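Jostlow Table Litter, data card

Revision notes and maintenance: Pilar Paredes. Last edited in March.

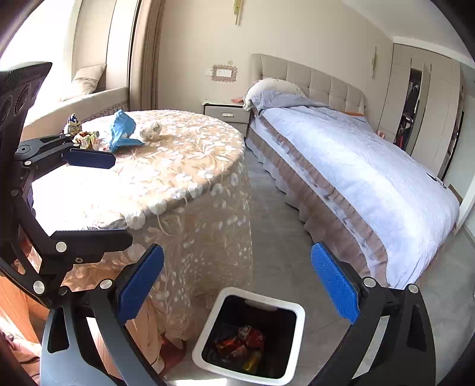
Jostlow covers one household job: picking up small litter from a covered table and putting it in a trash can. It is the second part of the Anari tidying set and uses the same folder layout as the first. Bed making and laundry are in other parts and have their own cards.

Contents

300 episodes, split by room. Bedroom episodes are in bedroom/, living room episodes in living/. Each episode folder holds the video, a task string and a short notes file. Notes files may be empty. Task strings are lowercase with no final period.

Room and furniture

The bedroom has a large round table and a bed. The table wears a beige-gold cloth under a sheer overlay embroidered in white with flowers, leaves and vines. Both layers stay on in every bedroom episode. The cloth hangs nearly to the floor, so table legs are not labeled in this room.

The trash can is square with rounded corners, a thick white rim and a dark interior. It has no lid. Its position and rotation on the floor are not fixed and should not be used as a reference for anything else. Cans are emptied at the start of a session only, so trash may already be inside when an episode begins. Items in the can at the first frame are labeled "prior" and do not count toward the episode total.

Litter classes

wrapper: any crumpled food or snack wrapper, printed or plain
bag: thin plastic bag, including flattened or torn bags
packet: small closed or twisted packet
paper: tissue, receipt, note
other: everything else, with a free-text comment

The line between bag and wrapper is the weakest in the set. Crumpled plastic in a single color, such as sky blue, was given both labels by different annotators. Where they did not agree, the field reads "bag|wrapper". Please keep the double value when converting. Semi-transparent wrappers go under wrapper even if the contents can be seen through them.

Brand names are not transcribed. Color is recorded as a list, most prominent first, maximum 5 entries.

Episode rules

An episode ends when the tabletop is clear of litter or when the time limit runs out. Items that fall on the floor stay in the count and are marked "floor". Items that land on the bed are marked "bed" and end the episode early. Moving the cloth is allowed. Pulling it far enough to shift the remaining litter is marked "cloth_drag".

Lighting

Daylight only in the bedroom, no lamps. Direct sun on the cloth can wash part of the tabletop out to white, and the embroidery is lost there. Exposure was left as recorded. Pale or semi-transparent items in the washed-out area have the lowest label agreement, and the flag "sun" is set on these episodes. Filter on it if you need clean edges. We do not recommend brightening or darkening the files before labeling, as it changes the order of the color list.

Known problems

11 episodes have the wrong room in the task string. The folder name is correct.
2 episodes have no notes file.
The Thursday living room session uses "garbage can" in the task string. All others use "trash can".
"prior" labels are incomplete where items overlap in the can. Treat them as a lower bound.

Conversion

The Guillot export script reads the folders as they are. The Zodex loader expects one label per item and will drop "bag|wrapper" without a warning. Set keep_double to true before loading, or map the value to wrapper.

Corrections go to Pilar Paredes with the episode folder name in the subject line. Label changes are held for the next revision.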